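The Oberholzer bakery, at last!

I've been chasing this one since April and I'm thrilled. Marietjie Adams, whose gran worked the counter, has lent me four letters about the old bakery on Lorkel Lane (the one with the blue door, later a cobbler's). The family lived above the shop with five children, and the flour came up from Estell by cart!

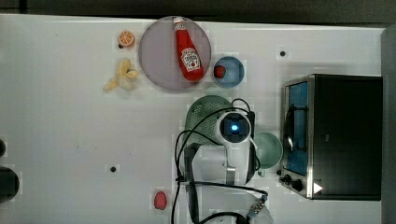 Where the ovens stood

Kagiso Msimang reckons they backed on to the chapel wall, and having paced out the yard with him on Sunday I think he's right. Two of the letters grumble about soot on the hymn books, which made me laugh out loud. If your family bought bread there, do leave a comment, I'd love to hear from you.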